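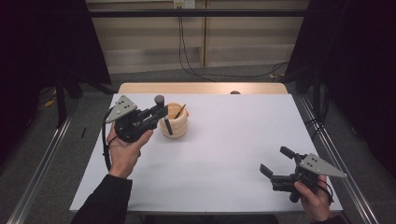 A ribbed cup on the white board, with a gripper held in each hand.

Search this site Search Go

Autumn inspection of the Gredham flood text line – the checklist, with my comments

Every October I go through the text line before the river Su starts misbehaving, and every year someone asks me for the list afterwards. So I've typed it up properly, with the results from this round and my grumbles left in. If you run anything similar (people text in what they can see, it goes on a map, somebody decides whether to ring the duty officer) then please pinch whatever is useful.

For anyone new, messages come in by text, Hisero sorts them by place name, and a person checks each one before it appears on the public map. The map itself is Tunari. We had 3081 messages last season, which nearly finished us off, and most of the changes below come out of that.

1. Does the number work from every network?
PASS. I borrowed phones from half my street and sent "test bridge" from each. All arrived. One took four minutes, so I sent it again the next morning and it was fine.

2. Is the auto-reply still correct?
FAIL, now fixed. It was still telling people the map would be updated "through the weekend", left over from a storm in spring! Please read your auto-reply out loud once a year. It must say that we are not the emergency services and that anyone in danger should ring 999, and it must say that first. Ours had it third.

3. Are phone numbers stripped before anything reaches the map?
PASS. I checked 100 old messages by eye and found no numbers showing. It's dull work and I did it with the radio on, but I wouldn't hand this one to a script.

4. Are names and house numbers stripped too?
PARTLY. Hisero catches "Number 12" and misses "the blue door next to the chip shop", and everyone in Gredham knows exactly who lives there. Checkers have been told to cut anything that points to one household, especially when the message says the family has left. An empty house on a public map is an invitation.

5. Place names
PARTLY. We have two Mill Lanes and a Mill Road, and last winter a pile of Mill Road reports landed in the wrong end of town. Zubaida Janjua has gone through the list and added the names people really use (the Dip, Top Bridge, behind the baths). Still to do: the new estate, where half the streets aren't in Hisero at all.

6. Rota and handover
PASS, with a moan. We have 8 trained checkers, enough for two on every shift if no one catches a cold. The handover note is filled in beautifully for the first three nights of any flood and then turns into "all fine, going to bed". I've cut the form down to three boxes: what's open, what's doubtful, who has been rung.

7. Duplicate and old reports
FAIL. A photo of a car in deep water came in eleven times during our practice evening, and the map showed eleven cars. Othmane Ouazzani has switched on grouping by picture, but it needs another practice before I'll tick the box. Also, reports should fade after six hours and they were hanging about overnight. A road that was under water at teatime can be perfectly clear by breakfast, and people do make decisions on this thing.

8. Rumours
PASS. I slipped a made-up message about the sluice gates failing into the practice, without warning anyone (sorry, all). It was held back, marked doubtful and checked with the river office by phone before anybody got excited. I was very proud. The rule stays as it was: anything about gates, dams or evacuation needs a second person and a phone call, however many texts say the same.

9. Power and connection
PASS. Laptop ran for an evening on battery, and the phone hotspot coped. The spare SIM had expired, so I bought another and wrote the date on the packet.

10. Looking after the checkers
NOT DONE LAST YEAR, added now. Some of those messages are frightening to read at two in the morning, especially when you know the street. Shifts are now up to 4 hours, no exceptions, and whoever comes off gets a call the next day. Suqin Shen has offered to do the calls.

11. Deleting last season's data
PASS. Raw messages gone, counts by street kept. I made Othmane watch me do it so there are two signatures on the sheet.

Still open, then: the new estate street names, the duplicate grouping and the six-hour fade. Second practice is on 19 November 2023, starting after lunch, and I'd like at least five people sending in texts. Be as awkward as you like – bad spelling, wrong bridge, voice-to-text with a dog barking. Sheet signed by me, Zihan Zou.

Comments (4)

Jinlong Lei
We do nearly the same list upriver but had never thought of testing with a false sluice message. Stealing that. Did anyone get cross with you afterwards?

Zihan Zou
Only for a day or so! I'd tell one person beforehand if I did it again, so there's someone to call a halt.

Zubaida Janjua
Estate names are half done. Does anybody have the developer's plan with the footpaths on it? The one I've got stops at the pond.

Suqin Shen
Could item 2 include the Welsh and Polish replies as well? I don't think they've been looked at since we set them up.

Related
Reading a river gauge without a headache
What our checkers do with a doubtful report
Tunari map: what the colours mean
Notes from the spring storm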